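Drodow collection log, 26/06/2019

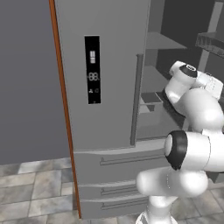 Second pass on the fridge tasks started this morning. The target is 600 accepted demonstrations for "door open, reach to shelf, retract," all teleoperated in the simulator, all with the arm base placed at randomized offsets along the right side of the appliance. The French-door asset is still the hardest one in the kitchen set. With the right door open and the left one closed, the gripper has to come in at the level of the lower compartment while the elbow stays clear of the drawers, and from this viewpoint the arm hides part of the middle drawer's handle. That matters for the drawer tasks, which share the viewpoint. I have asked Arnel Abella to add a second view, higher and further left, before we collect any of them. The display reads 88 in every episode. It is part of the texture and does not respond to anything, so I am leaving it alone, but the policy should not be given any task text that mentions temperature.

Operator notes. Genalyn Bañez ran the morning block and I ran the afternoon. Her trajectories are shorter than mine by a clear margin. She commits to the wrist angle before entering the compartment; I correct it inside, and that shows up as a cluster of small rotations near the shelf. Both styles pass the success check. I would prefer to keep both and tag them by operator than filter mine out, at least until we see what the first training run does with the mixture.

Rejected episodes fall into two groups. In the first, the hand touches the shelf edge and the contact solver pushes the door a few degrees further open. The check still marks these as successes. They should be failures. I changed the check to compare door angle at entry and at exit, and re-scored the morning block. In the second, the operator pauses too long before the reach. Idle steps get trimmed at export, but the trim also removes the settling period after the retract, and the final state then looks like it is still moving. Patched, not yet tested on the older Royer episodes from March.

Running total across all kitchen assets is 2185 before re-scoring. I have not updated the sheet and will not until the re-score is finished on everything.

Base placement: 11 of the sampled positions leave the arm unable to reach the compartment without passing through a joint limit. These were being offered to operators anyway, which wasted time and made for bad moods. Added a reachability test at scene reset. Reset is slower now. Acceptable.

Materials. The body of the appliance is one flat gray, doors and drawers alike, and the wall behind is close to it. The orange-brown strip down the left side is the only strong color boundary. I suspect the encoder will latch onto it. Asked for 2 more finishes from the Mendard asset pack and a version with the strip recolored.

Tomorrow: rerun export on the Royer episodes, check the idle trim, send Urthorpe the revised success definition. Arnel wants the controller deadband reduced. I will try it on one station first.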